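Home > Get involved > Call for participants

Household Heat Diaries: we are looking for 42 households in Tallbridge and Grololbridge

Posted 2021-10-18 by Wian Mtshali, Berhe Climate Group

Do you know how warm your bedroom gets at three in the morning during a hot spell? Most of us have only a vague idea, and the official weather station is out at the airfield, surrounded by grass. We want to find out what is going on inside real homes, and we would love your help!

The Household Heat Diaries project starts in February and runs for 26 weeks, through the spring and into the hot part of the summer. Each household gets a set of small temperature and humidity loggers and a paper diary. You keep the loggers where we put them, fill in the diary once a week, and talk to us twice, at the start and at the end. It takes ten minutes a week once you are in the swing of it (my own kids fight over who gets to fill in the sheet).

Why we are doing this

Both towns are drawing up adaptation plans, and so far the indoor side of things is close to a blank. We have good outdoor records, a decent tree map, and a flood study. What we don't have is any picture of how heat moves through the brick row houses by the canal in Grololbridge, or the top-floor apartments on the Tallbridge side, or the newer places up on Brosto Hill with the big west windows. Last winter we mailed a short survey to 3123 addresses and got back 700 replies, far more than we had dared to hope for. So many people wrote extra notes in the margins about fans, blinds, sleeping on the porch and worrying about a parent that we decided the next step had to be a proper diary study.

Who can take part

You can rent or own. You can live alone or with a crowd. You need to be 18 or older, live in Tallbridge or Grololbridge, and expect to stay at the same address through the end of the study. You don't need air conditioning, internet at home, or any background in science. We are especially keen to hear from people on top floors, people who work nights and sleep by day, and households with a baby or someone over 75.

If you rent, the loggers don't need your landlord's permission. They sit on a shelf and leave no marks.

What you will be asked to do

Let one of us visit for an hour in February to set up three loggers: bedroom, living space, kitchen.
Fill in one diary sheet a week. It asks about sleep, windows, fans, cooking and how the home felt.
Come to a kickoff evening and, in late summer, a results evening. Childcare and supper at both.
Do two interviews, in person or by phone, half an hour each.

At the kickoff evening you will sit at a table with your neighbors from the same kind of building and sketch out where the heat comes from and where it goes. These are lively sessions. Bring opinions. 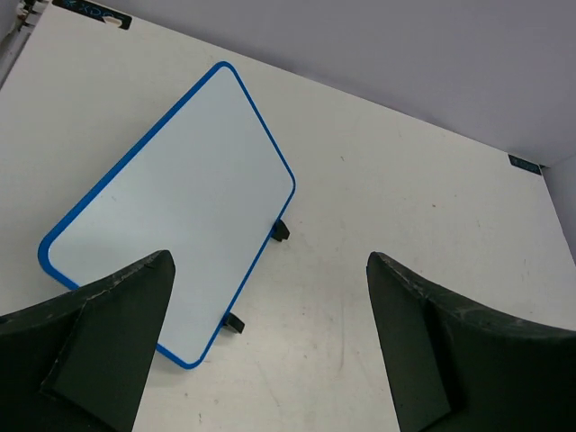
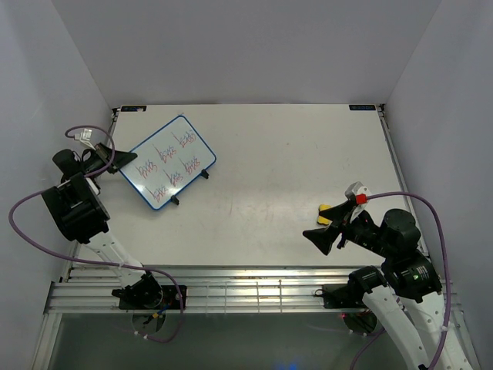
What happens if I go away for a few weeks in the summer?
Leave the loggers where they are and write "away" on the diary sheet for those weeks. An empty home with the windows shut tells us a lot about the building, so those readings are still very useful to us.

What you get

A gift card for each month you take part, plus your own home report at the end, with graphs for each room and some suggestions that fit your building. You also keep one of the loggers. Last but not least, you get to be in on the results evening before anything is published, and to tell us where you think we have read the numbers wrong.

Your information

Your name and address are stored separately from your readings. The towns will see results by building type and neighborhood, never by household. You can drop out at any point without giving a reason and you keep whatever gift cards you have received up to then.

How to sign up

Pick up a form at either public library or at the Berhe front desk, or call the desk and we will fill it in with you over the phone. Forms are available in large print. Please tell us which floor you live on and which way your bedroom window faces, as we are trying to get a good mix.

If we get more offers than places, we will draw names within each building type and keep a waiting list. Everyone who applies will hear from us either way. Questions about the study can be left for Wian Mtshali at the front desk, and I will call you back, usually in the evening.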